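Savolainen Lending Room Adds More Cleaning Gear

March 2020

Good news for anybody in Anholm who has been putting off the big spring clean because the closet is full of everything except a working vacuum. The Savolainen lending room (the one behind the old Bevex paint store, with the green awning) has made its household shelf a lot bigger, and as of this month you can borrow cleaning machines the same way you borrow a ladder or a cake pan. I went by to renew my card and ended up staying much longer than I meant to!

It works like the rest of the place. You bring your card, you pick what you want, and you keep it for 2 days. The yearly card is still 30 dollars, or 40 if you want the whole household on it, and the machines don't cost anything on top of that. Carpet shampooers are the exception. You buy your own bottle of soap for those, and they'd like the tank rinsed before it comes back, please.

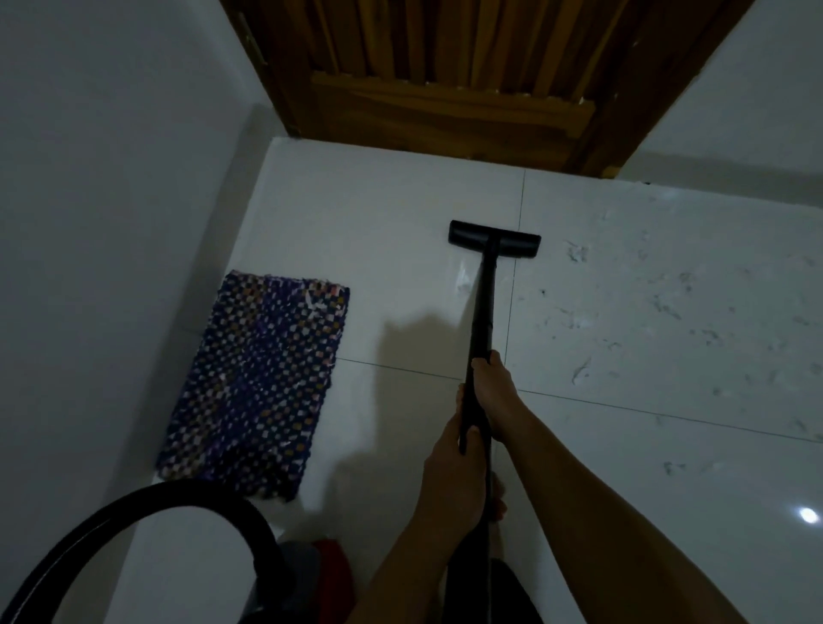
Vacuuming a tile floor, wand in both hands.

I asked what goes out the most and figured the answer would be the pressure washer, but no, it's the plain old vacuums. Plenty of people in the apartments over on Clullura Street have one small rug and a bit of hard floor, and they can't see buying a machine and then finding a spot to keep it. I get that. Mine lives behind the coats and falls on me every time I want an umbrella.

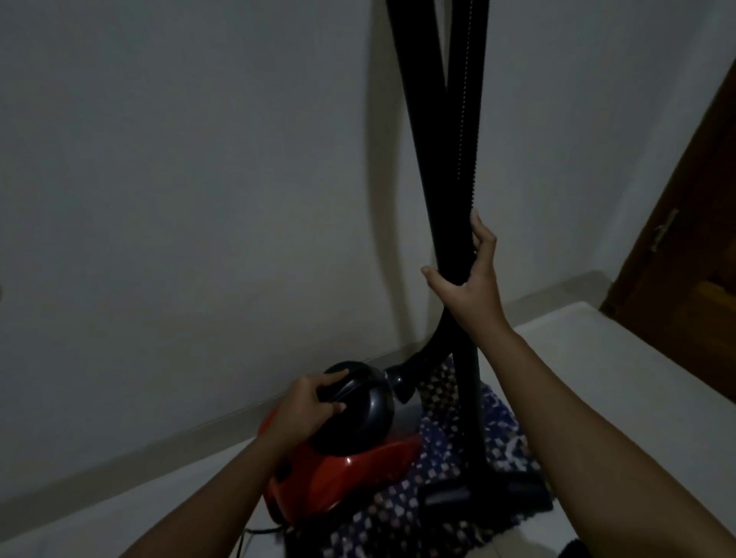

The shelf now has 35 things on it, counting the steam mops and the window kit with the long pole, and there's a waiting list for the shampooers already, so put your name down early if you have company coming. You can do it at the desk or over the phone. They'll hold an item until closing on your pickup day and then it goes to the next person, and they are pretty firm on that (I've lost out on a tile cutter that way, and I'm still a little sore about it).

They're also happy to take donations, as long as the thing runs and the cord is in good shape. Extra bags and filters are very welcome, even for models they don't have yet. Drop them at the side door and ring the bell. Parking is still a mess while the curb gets redone, so I'd come in from the Clullura Street end if you're hauling anything heavy.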